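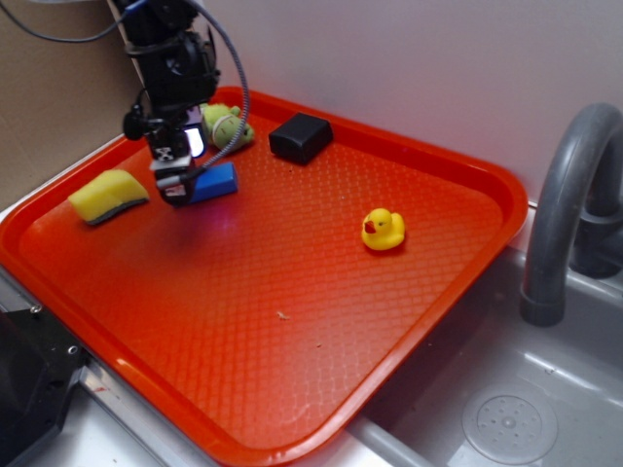
A gripper under test above the orange sample tray, Metaner evaluation bench.

About Metaner

Metaner is an independent evaluation service for robotic grippers, arms, cameras and motion controllers. We test equipment on behalf of organisations that intend to purchase it and have neither the floor space nor the staff to run a comparison of their own. Our clients include food processors, hospital supply departments, recycling operators and several regional colleges.

The service was established by Min-kyu Jang, who remains Director of Testing. Its first engagement was a comparison of two parallel-jaw grippers for a bakery supplier. The written report from that engagement set the format still in use today.

What we do

A standard evaluation places each candidate gripper on the same arm, above the same tray, with the same set of articles. The tray has a raised rim and a finely patterned floor. The articles are everyday goods chosen for their differences in shape and surface, among them a kitchen sponge, a rubber duck, a plush toy, a black cube and a blue wedge-shaped block. Clients are welcome to supply their own articles, and most do so for the second stage of testing.

Each gripper completes 52 attempts per article. An attempt is recorded as held, dropped or missed, and the operator notes any contact with the rim. Cable routing is inspected before every session, as a badly dressed cable can pull on the wrist and alter the result. Camera comparisons are conducted under the bench's ordinary lighting and repeated with the blinds drawn.

Controllers are assessed separately under the Jolero procedure, our in-house method for measuring settling time and repeatability. The current edition of the procedure took effect on 18/04/2024 and is provided to clients with their quotation.

Our facilities

Testing is carried out at the Han Laboratory, which houses 2 evaluation benches and a small machine shop for adaptor plates and brackets. The tray bench is set up beside a stainless-steel sink. Records are held in Zutelen, our results archive, which at present contains 2759 completed test runs. Clients have access to their own runs and to anonymised summaries for comparable equipment.

Our people

Metaner employs 13 staff across testing, machining, data and client services. Student placements are offered each January in partnership with local colleges. Placement students are assigned to a bench operator and are credited by name in any report to which they contribute.

Independence

Metaner does not sell, lease or service robotic equipment and accepts no commission from manufacturers. Equipment lent for evaluation is returned at the close of the engagement. Where a manufacturer disputes a finding, its response is printed in full as an appendix to the report.

Enquiries

Requests for quotation should state the type of equipment, the articles to be handled and the preferred testing period. Visits to the laboratory may be arranged by appointment through the client services office. Visitors must wear enclosed footwear in the bench area.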